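Automation in Practice, session 6
Handout: judging a kit before you buy
Tutor: Pascal Brinkmann

Bring this to the lab. Kit under review is the Sperling starter set, sold by Matari of Pratbridge. Arm, two-finger gripper, wrist camera, control box. Software is called Canis, licence is per seat so ask first.

What the brochure claims
- set up in 50 minutes
- 61 stored grips
- "handles soft food". Soft how? No test given. Mark this one in your notes.

What to check yourselves
Reach. Measure it, don't copy the sheet.
Finger opening against the width of the item. Needs room both sides before it closes.
Camera view. Can you see both fingertips and the item at once? If not, lose marks for the kit.
Tray lip. Low approach angles catch on it, raise the wrist first.
Light. Pale item on pale tray is a fair test, shiny surfaces worse.

Grip force: start at the lowest setting and go up one step at a time. Write down evrey step, including the drops.

Replica food first. Real bread is next session, and dont assume the same settings carry over.

Support: phone line is weekdays only, spare fingers sold in pairs. Warranty wording is vague on food use, see appendix.

For the write-up: one page, would you buy it, for what job. Compare with the rig we used in February. Due 28 August 2026, paper copy to room 1882.

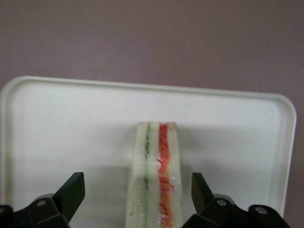 Fig. 1. Wrist camera view, fingers open either side of the sandwich wedge.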